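Forum Lectures au long cours > Romans étrangers
Sujet : « La Maison de Breltby » de Halina Szewczyk, j'ai besoin d'en parler (spoilers signalés)
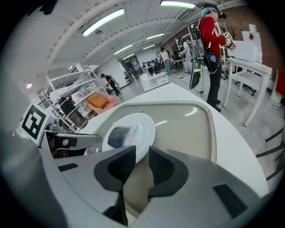

Dernière modification du sujet : janvier, 21 h 47, par marge_cornee

marge_cornee
Bonsoir tout le monde ! Je viens de refermer le Szewczyk et je tourne en rond dans ma cuisine. Pour ceux qui ne l'ont pas lu : Irena revient à Vindholm après la mort de son père, elle retrouve la maison fermée, les voisins qui changent de trottoir, et un cahier où quelqu'un a continué d'écrire après l'enterrement. J'ai adoré les deux premières parties (la traversée en ferry, mon dieu, j'avais froid pour elle). Mais la fin… Vous l'avez comprise comment, vous ? Je veux bien des avis, même tranchés.

quai_des_brumettes
Lu cet été, jamais digéré la fin non plus. Pour moi c'est un roman sur le deuil qui se déguise en roman policier, et au moment d'enlever le costume l'autrice panique. 3 chapitres entiers sur le notaire Tokarz pour qu'il disparaisse sans un mot d'explication, c'est se moquer du lecteur.

marge_cornee
Ah non, le notaire, je le défends ! Il ne disparaît pas, il part avec la clé. Relis la scène du port, elle est très courte mais tout y est.

Henryk_B
Pas d'accord avec quai_des_brumettes. C'est la traduction qui pose problème. Je lis le polonais et dans l'original la dernière lettre est au conditionnel d'un bout à l'autre, alors qu'en français on a du passé composé. Ça change tout : on ne sait plus si Irena est entrée dans la chambre ou si elle imagine qu'elle aurait pu.

lulu_bouquine
Oh merci Henryk, ça m'éclaire énormément !! Je m'étais dit que j'avais sauté une page. J'ai même vérifié la numérotation.

quai_des_brumettes
Mouais. Si un livre a besoin de sa version originale pour tenir debout, je reste sur ma note. Jadwiga Mazurek a traduit les autres et personne ne s'en est plaint.

Henryk_B
Je ne dis pas qu'elle traduit mal, je dis qu'elle a choisi. Et le choix se discute. Page de la lettre, le « je suis montée » est beaucoup trop affirmatif à mon goût.

>> SPOILER à partir d'ici, ne descendez pas si vous comptez le lire

marge_cornee
Bon, alors ma lecture : c'est la sœur qui écrit dans le cahier. L'encre violette, les fautes sur les doubles consonnes, le surnom du chien… On a tout ça dès la lettre de Noël. Ce qui me chiffonne, c'est qu'Irena le sait forcément et qu'elle fait semblant jusqu'au bout.

lulu_bouquine
La sœur, évidemment ! Moi j'ai pleuré quand elle laisse le cahier sur la table et qu'elle ressort acheter du pain. Ma mère faisait pareil, elle ne disait rien et elle allait acheter du pain.

villasenor_u
Je débarque dans la discussion. Vous parlez tous du cahier et pas du père, ça m'étonne. Il y a quand même une prière recopiée à l'envers dans le chapitre de la tempête, et une dette de 3,000 couronnes (écrit comme ça, avec la virgule, dans mon édition) qu'il n'a jamais remboursée. Pour moi tout le livre parle de cet argent et de la honte qui va avec. La sœur écrit parce qu'elle ne veut pas que la dette s'éteigne avec lui.

quai_des_brumettes
Là, d'accord, c'est la première interprétation qui me donne envie de le rouvrir. Pas ce soir, mais quand même.

Henryk_B
Uriel, la prière à l'envers, tu la prends au premier degré ? J'y voyais surtout un exercice d'enfant.

villasenor_u
Les deux. Il était enfant de chœur, c'est dit dans l'épisode du poêle.

marge_cornee
J'avais complètement zappé le poêle. Je reprends le chapitre demain matin dans le train et je reviens vous embêter. Sinon, quelqu'un a lu « Homgate », son précédent ? La bibliothèque l'a, j'hésite.

lulu_bouquine
Oui, plus court, plus drôle, et il y a une vraie fin ! Prends-le.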